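¿Un robot que desmonta ordenadores? Vamos a mirarlo despacio

Para leer en clase o en casa. Sección Máquinas y personas.

Seguro que has oído alguna vez esta frase: "Dentro de poco lo harán todo los robots". La dicen en la tele, la dicen los mayores en la cola del pan y la dicen, sobre todo, las empresas que venden robots. Cuando alguien que vende helados te dice que el verano va a ser larguísimo, conviene mirar también el termómetro. Con los robots pasa lo mismo.

Así que en esta página no vamos a hablar de todos los robots del mundo. Vamos a hablar de un solo taller, el de Gukbridge, donde se revisan ordenadores usados, y de lo que cambió cuando entraron allí las máquinas.

¿Qué se hace en ese taller?

Los ordenadores llegan en cajas desde oficinas, bibliotecas y colegios que han comprado otros nuevos. Muchos todavía sirven. A unos les falta memoria, a otros les falla un ventilador y a otros no les pasa nada, solo que alguien se cansó de ellos.

En el taller los abren, miran qué piezas están bien y deciden: esto se queda, esto se cambia, esto va a reciclar. En una semana pueden pasar por las mesas 70 ordenadores. Es un trabajo útil, porque fabricar un ordenador nuevo gasta metales, agua y mucha energía. Y es un trabajo algo aburrido a ratos, todo hay que decirlo.

Una de las tareas más repetidas tiene que ver con el disco duro. El disco duro es la pieza donde se guardan las cosas: las fotos, los deberes, los juegos. Antes de que otra persona use el ordenador hay que sacar el disco, borrarlo bien, comprobar que funciona y colocarlo (ese u otro) en su sitio. Sacar, borrar, comprobar, colocar. Y vuelta a empezar.

¿Y qué hace el robot?

El taller compró un sistema llamado Mukum. No tiene cara, ni piernas, ni habla. Si esperabas un muñeco metálico que saluda, lo sentimos. Es un brazo sujeto a la mesa, con una pinza en la punta en lugar de mano. La pinza tiene solo 2 dedos. Prueba a ponerte los calcetines usando solo el pulgar y el índice de una mano y entenderás por qué hay tantas cosas que le cuestan.

El trabajo que le dieron es el de los discos: cogerlos, llevarlos hasta el ordenador abierto y meterlos en su hueco. Parece fácil. Para ti lo es, porque tus dedos notan cuándo algo roza y lo corrigen sin que tengas que pensarlo. Al brazo hay que explicarle cada cosa: dónde está el hueco, con qué inclinación se entra, cuánta fuerza se puede hacer antes de romper algo.
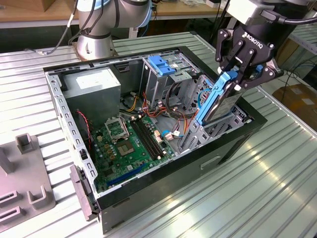 La pinza acerca un disco duro, montado en su soporte azul, al hueco inferior de la torre.

Para que el disco entre sin sufrir, muchos ordenadores usan un soporte de plástico, como una bandejita que lo sujeta. Eso ayuda a las personas y también ayuda al robot. Fíjate además en cuántos cables hay dentro de un ordenador abierto. Los hay de varios colores y van de un lado a otro. Para una persona, apartar un cable es un gesto de nada. Para una máquina, un cable es un problema serio: es blando, se dobla y nunca está dos veces exactamente en el mismo sitio.

Por eso en el taller no le pidieron que se ocupara de los cables. De los cables siguen encargándose personas.

"Pero entonces, ¿el robot trabaja solo?"

En el folleto de Mukum ponía que sí. Ponía "autónomo", que es una palabra muy bonita que quiere decir "que se las arregla sin ayuda". Veamos cuánta ayuda necesita de verdad.

Antes de que el brazo empiece, alguien tiene que sacar el ordenador de su caja, tumbarlo sobre la mesa, quitarle la tapa lateral y ponerlo bien orientado. Alguien tiene que dejar los discos preparados donde el brazo los espera. Mientras trabaja, alguien tiene que estar cerca por si se para. Y cuando acaba, alguien conecta los cables, cierra la tapa, enciende el ordenador y comprueba que arranca.

¿Ves cuántas veces hemos escrito "alguien"? Cuando un anuncio diga que una máquina lo hace todo sola, busca a ese alguien. Suele estar muy cerca, aunque no salga en el anuncio.

Con esto no queremos decir que el robot sea un trasto. Hace su parte, y no le duele la muñeca después de repetir el mismo movimiento toda la mañana. A las personas sí les dolía. Ese es un punto a su favor y sería injusto callarlo.

Las cuentas del primer mes

En marzo el taller hizo una prueba. Durante todo el mes apuntaron cada vez que el brazo intentaba colocar un disco y qué ocurría. Fueron 686 intentos. La mayoría salieron bien. En otros el disco se quedó torcido, o la pinza no lo agarró como debía, o el brazo se detuvo y se quedó esperando.

En el folleto no se hablaba de los intentos fallidos. Salía un disco entrando perfecto, con música de fondo en la versión de vídeo. Un vídeo puede enseñar la vez buena y olvidarse de las demás, así que ante cualquier vídeo de robots vale la pena preguntar: ¿cuántas veces lo intentaron?

También hay que mirar la velocidad. Una persona con práctica coloca un disco más deprisa que el brazo. El brazo gana en otra cosa: no se distrae y no se cansa. ¿Sale a cuenta? En el taller todavía lo discuten. Unos dicen que sí, otros que con ese dinero habrían comprado sillas decentes y destornilladores eléctricos para todas las mesas.

¿Qué cambió para la gente que trabaja allí?

En esa parte del taller trabajaban 6 personas antes del robot, y después siguieron siendo las mismas. Eso es una buena noticia, pero no vale para siempre ni para todas partes. En otros talleres y en otras fábricas sí ha habido personas que perdieron su puesto cuando llegaron las máquinas. Quien te diga que eso nunca pasa te está contando media historia. Quien te diga que siempre pasa, también.

Lo que sí cambió fue el tipo de trabajo. Estas son algunas cosas que contaron quienes están en las mesas.

Ya no tienen que meter discos durante horas. Eso les gusta a casi todos.

Ahora tienen que vigilar el brazo. Eso les gusta bastante menos. Vigilar parece descansado, pero estar atento a algo que casi siempre va bien cansa mucho la cabeza. Haz la prueba: mira un reloj durante diez minutos sin pensar en otra cosa.

Han tenido que aprender palabras y tareas nuevas: cómo parar el brazo, cómo ponerlo otra vez en marcha, cómo avisarle de que ha llegado un modelo distinto de ordenador. A cada modelo nuevo, el brazo necesita que le enseñen otra vez dónde está el hueco.

Y el ritmo es otro. Antes, si querías charlar un momento, charlabas y luego ibas más rápido. Ahora el brazo marca el paso, y si los discos no están listos, se queda parado y en la pantalla aparece un aviso. A varias personas ese aviso les pone nerviosas. Pidieron que se pudiera quitar el sonido y se lo concedieron.

Una pregunta que casi nunca se hace

Cuando se compra una máquina para trabajar, mucha gente pregunta cuánto cuesta y cuánto tarda. Hay otra pregunta que se olvida con facilidad: ¿quién decide qué tareas se le dan?

En Gukbridge, al principio, lo decidió la dirección junto con la empresa que instaló el brazo, que se llama Wutov. A las personas de las mesas les avisaron un lunes, cuando las cajas ya estaban en la puerta. No les hizo gracia, claro. Ellas sabían cosas que Wutov no sabía. Por ejemplo, que lo más pesado de la jornada no eran los discos. Era levantar las torres y quitar el polvo de dentro. Para eso el robot no servía.

Más tarde sí les preguntaron, y gracias a eso se cambió la altura de la mesa y el lado por el que se acercan los discos. Son cambios pequeños que se podrían haber hecho desde el primer día.

En Ledesma, otro taller del mismo grupo, decidieron esperar antes de comprar nada. Quieren ver cómo le va al primero durante un año entero. Esperar no sale en los anuncios, pero también es una decisión.

Palabras que han salido

Autónomo: que funciona sin ayuda. Cuidado con esta palabra, se usa con mucha alegría.

Automatizar: hacer que una máquina se encargue de una tarea que antes hacía una persona.

Disco duro: pieza que guarda la información del ordenador aunque lo apagues.

Pinza: la "mano" del robot, la parte con la que agarra las cosas.

Torre: la caja de un ordenador de mesa, donde van las piezas. Se llama así porque normalmente está de pie, aunque para repararla se suele tumbar.

Para hacer con un compañero

Hace falta una caja de zapatos, una caja de cartas y unos guantes gordos de invierno. Una persona hace de brazo: se pone los guantes y solo puede usar dos dedos. Tiene los ojos cerrados. La otra le da instrucciones con la voz: más a la izquierda, baja un poco, gira, suelta. Hay que meter la caja de cartas en una esquina de la caja de zapatos sin golpear los bordes.

Apuntad todos los intentos, también los que salgan mal. Luego cambiad la caja de zapatos por otra más pequeña, sin ensayar, y volved a contar.

Cuando terminéis, hablad de esto: ¿quién hizo el trabajo, la persona de los guantes, la de la voz o las dos? ¿Cuál de los dos puestos preferiríais tener durante una mañana entera? ¿Y si nadie os dejara elegir?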